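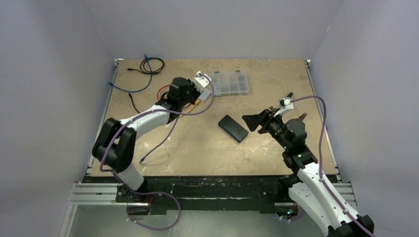

Both arms over the bench, cables on the left, organiser box at the back.

From: Piyumi Herath
To: Pidmont builders list
Date: 2018-07-26
Subject: Re: Cable loop on the left arm, and a question about the table surface

Dear Rezaul, dear all,

Thank you for the long reply. I have read it two times and then one more time in the workshop with Mitali, so that we could try the points in order. I answer below each part.

> Rezaul Patwary wrote:
>
> If I understand your drawing, the purple cable leaves the wrist, goes
> over the elbow and then has a big slack loop before it reaches the
> base. Why so big? Mine was like this for months and it caught on the
> bench frame every time the elbow folded. I would shorten the loop and
> clip the cable to the forearm in two places.

The loop is still big, as you can see at the lower left, where it hangs down in front of the bench and comes back to the mounting. I made it this long on purpose in November, when the left arm was mounted further back and the elbow needed more. Then we moved the arm to the front beam and I did not change the cable. So your question is a fair one. I measured how much the elbow takes from the loop between fully folded and fully stretched, and it is less than 400 mm. The rest is only hanging there.

Where I do not agree completely is the clips. At the wrist the cable has to follow the last joint when it turns, and if I fix it too near to the gripper it pulls on its bracket. I want to leave the free arch at the gripper and put one clip in the middle of the forearm and one just before the elbow. Is this what you meant by two places, or do you have one of them at the wrist?

> The right arm should be easier, the cable can lie along the upper
> link. Did you do it the same way?

Yes, the right one comes down beside the wrist and then goes along the white link. It has never caught on anything. The only problem was that it made a small noise against the link at higher speed, and a strip of felt cured this.

> Second thing. You said that the arms miss the thin cables but not the
> thick ones. I would look at the table before you blame the fingers.
> What is the surface? If it is shiny, your detection will see the lamp
> and not the cable.

You were right about the lamp. I had blamed the fingers, and Fadi had even started to cut new ones. The tabletop is tan and quite worn, and I believed that an old, scuffed surface cannot shine. But there are whitish patches on the front half, the worst ones at the lower left and between the two arms. The blue cable lying there has its end connector close to this area, and in the recorded run the program lost exactly this connector and found the others.

Nazma turned the lamp towards the back wall and we repeated the run. The left arm then picked the blue connector on the first try. This is one run only, so please do not take it as a result. I will write again when we have more.

For those who joined the list later: the task is to sort a mixed heap of cables. The left arm takes them one by one from the left half of the table, and the right arm is meant to straighten them and put them away. At present the colours are black, blue, red and yellow-orange. I would like to avoid purple in the heap, for the reason you can imagine. Our program once tried to pick up the cable of its own arm.

> Third, the walls. Do you need them? I work with an open bench and it
> is much nicer to reach in.

We do need them. The shared workshop in Kornham has a window on one side and people walk past, and without the panels the background was different at every run. The pale panels at left, back and right were cheap, and I chose the grey-lavender colour only for the reason that the shop had no plain grey. At the front it is open, so one can still reach in when the power is off. The emergency stop has to be near to that side, I say this for the new members too.

> What about your counter? Does the elbow still lose its zero?

The left elbow kept its zero for 561 cycles with the new Hirico coupling. Before that we had to correct it every evening. I do not know yet if the coupling did it or if it was the tighter screws, as we changed both on the same day, and Mitali has already told me what she thinks about such a method.

Three things I would like to ask the list:

1. Does anybody have a matt covering for the table which the gripper fingers do not scratch? Paint came off after 4 days on my test board. Rubber mat is too soft, the fingers push into it.

2. How do you handle a coiled cable? The black one at the back left is a loose round coil, and when the gripper takes the upper turn the other turns open up and bring the blue cable along with them. I wonder if it is better to take it by the connector end, which is lying out to the left.

3. Who is using the Setiawan controller with two arms at the same time? Ours starts the second arm around 6 seconds late, and I cannot find the setting.

The clear box with the small compartments stays where it is for now. Rezaul, you asked in a private mail if it is in the way. It stands quite near to the left gripper, so yes, a little. I will try it further to the right next week, if the right arm leaves enough space for it.

Fadi sends his greetings and asks if you want the unfinished fingers.

Kind regards,
Piyumi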